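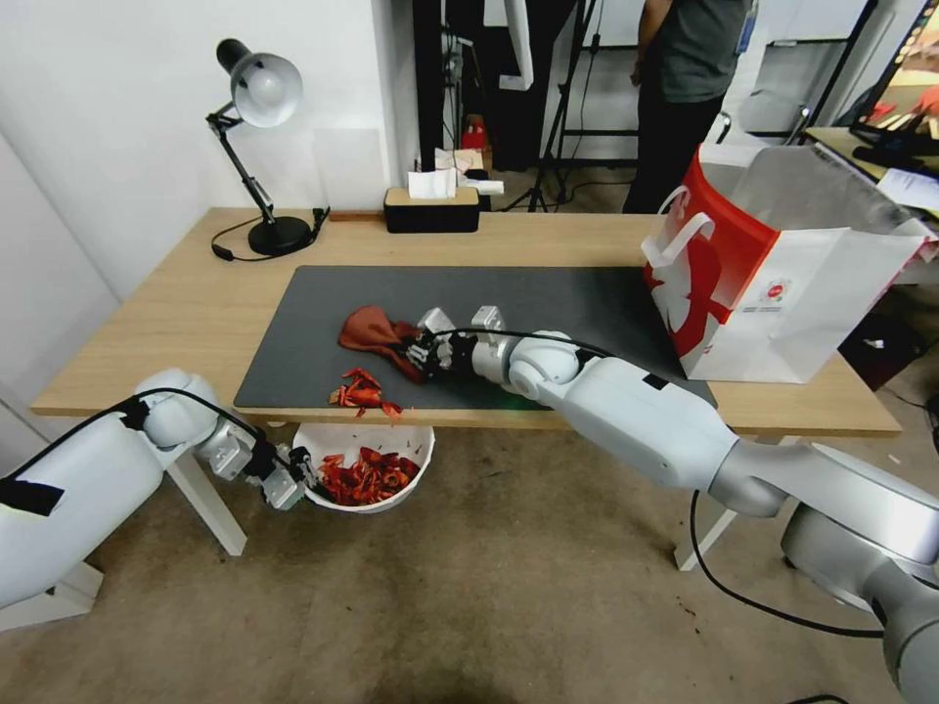
October, late. The chili situation

More than 140 grams of dried chilies, says the kitchen scale, and I believe it. I bought them at Groltell on the way back from Tenham, where I had gone for light bulbs. I came home with no light bulbs. The desk lamp on the long table therefore has a few weeks left in it at most, and I'll be reading by the fridge come Thanksgiving.

Spent the afternoon moving peppers from one place to another. Into the white bowl, out of the white bowl, a few bits left behind on the mat every time. They curl up and hook onto each other, so you never get a clean pour, you get a clump and then a drizzle. The mat is dark gray and shows every flake. I bought it to protect the table and now spend my life protecting the mat. 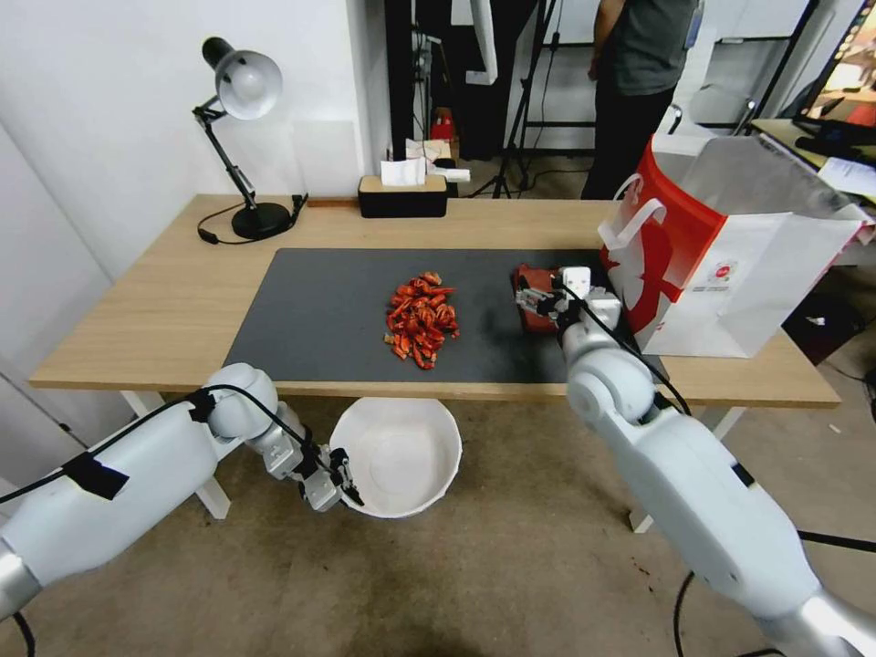
Chilies on the mat, bowl down below.

The carpet in there has its own history and I won't go into it tonight. The red ones at least pick up easily. It's the orange crumbs that go to ground.

Recipe says toast for 2 minutes, soak for 30, then blend, "adjusting to taste." Whose taste? I adjusted the last batch to mine and ate it alone for most of September. This time I'm holding back half for Skondus night and the rest can go in a jar, if I ever find the lid to the jar.
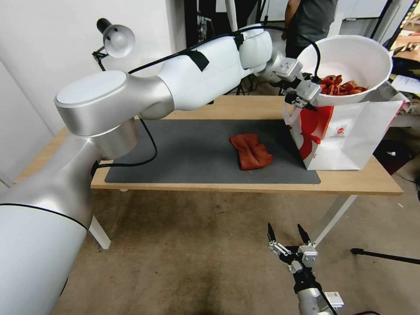 The towel needs a word too. It started life as a good towel, and it is close enough to chili color that I've stopped worrying about stains, which may be the smartest purchase I've made all year. Folded it square. Unfolded it. Folded it again, worse.

Rubbed my eye at four o'clock. Every time! I've read the warnings, I have given the warnings to other people — and still. Went through a good many tissues and said some things to the lamp. 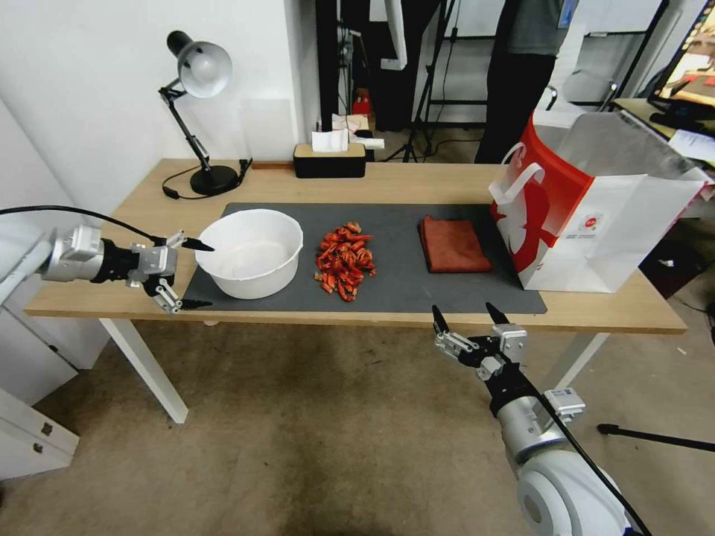

Still to do: wipe down the table, find the lid, call Gidey about the blender part (they quoted me 100 dollars, for a gasket). Light bulbs. Supper was toast.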